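Halier Registre 2 : essai du logiciel de registres paroissiaux

Le logiciel de Halier vise les paroisses et les communautés qui tiennent encore leurs actes sur papier et souhaitent une saisie informatique en parallèle. Il gère les baptêmes, les confirmations, les mariages et les obsèques, ainsi qu'un agenda des intentions de messe. Essai mené en mars sur le secrétariat d'une paroisse rurale regroupant sept clochers, avec la version 2.

Installation

Le programme s'installe sur un poste local, sans serveur. La base tient dans un seul fichier, que l'on place où l'on veut, y compris sur un disque réseau. Deux postes peuvent l'ouvrir en même temps ; le troisième passe en lecture seule, avec un message explicite. L'assistant de départ demande le diocèse, la liste des lieux de culte et le premier numéro d'acte de l'année. Ce dernier point mérite attention : le numéro n'est plus modifiable une fois le premier acte validé.

Le chiffrement de la base est désactivé par défaut. S'agissant de données religieuses, donc sensibles au sens du RGPD, ce choix est discutable. L'option se trouve dans Préférences > Fichier et doit être cochée avant toute saisie, faute de quoi il faut exporter puis réimporter.

Saisie des actes

Nous avons repris 320 actes de baptême à partir des registres reliés. Le formulaire suit l'ordre habituel : enfant, parents, parrain et marraine, célébrant, lieu. La touche Tab parcourt les champs sans saut inattendu. Les prénoms multiples sont acceptés, les particules aussi, mais le classement alphabétique range « de » à la lettre D, sans réglage possible.

Les mentions marginales constituent le point fort du produit. Une notification de mariage reçue d'une autre paroisse se rattache à l'acte de baptême en quelques clics et s'imprime à la bonne place, dans la marge. Grerari, que nous utilisions auparavant, les reléguait dans un champ de commentaire libre, absent de l'impression.

La recherche phonétique fonctionne correctement sur les patronymes français. Elle est nettement moins fiable sur les noms portugais ou polonais, nombreux dans nos registres d'entre-deux-guerres. Il faut alors passer par la recherche avec joker – moins confortable, mais exhaustive.

Agenda et intentions

Le module d'agenda affiche la semaine du dimanche au samedi. Le calendrier liturgique est fourni, avec les couleurs et le rang des fêtes. Les solennités déplacées sont bien gérées ; les fêtes patronales des clochers sont à entrer à la main, une par lieu.

Une intention se saisit avec son demandeur, sa date et l'offrande versée. Le logiciel refuse deux intentions identiques à la même messe, mais ne signale pas qu'un célébrant est inscrit au même horaire dans deux églises. Guerra proposait ce contrôle, et son absence se fait sentir dès que l'on bâtit le planning de la Semaine sainte.

Impression et export

Les extraits sortent au format A4 ou A5. L'en-tête est personnalisable, le cachet non : il faut l'apposer à la main, conformément d'ailleurs à la pratique de la plupart des chancelleries. L'export CSV est complet, mentions marginales comprises, et s'ouvre sans erreur d'accents. L'import depuis Rurkix demande en revanche une table de correspondance que la documentation décrit mal.
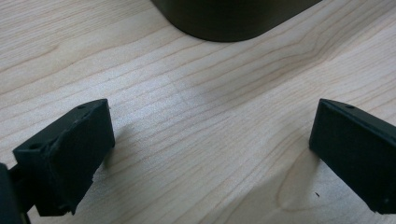
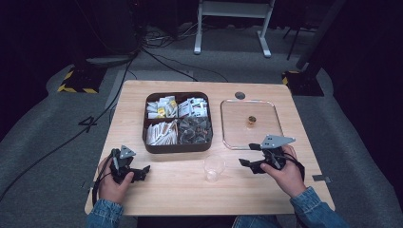 Assistance et documentation

Le manuel est un PDF en français, daté de la version précédente. Les captures d'écran ne correspondent plus toujours aux menus. L'assistance répond par courriel ; nos deux demandes, sur le chiffrement et sur la numérotation, ont reçu une réponse exacte mais sommaire.

Points positifs

Mentions marginales imprimées à leur place
Base en fichier unique, facile à sauvegarder
Export complet et lisible
Calendrier liturgique fiable

Points négatifs

Chiffrement désactivé à l'installation
Aucun contrôle de conflit pour les célébrants
Import Rurkix mal documenté
Classement des particules non réglable

Avis

Pour un secrétariat dont l'essentiel du travail porte sur les actes, le produit est recommandable. Pour une paroisse qui cherche d'abord un outil de planning, il est incomplet en l'état. La licence couvre tous les lieux de culte d'une même paroisse canonique, mais pas un doyenné – à vérifier avant commande si un regroupement est prévu.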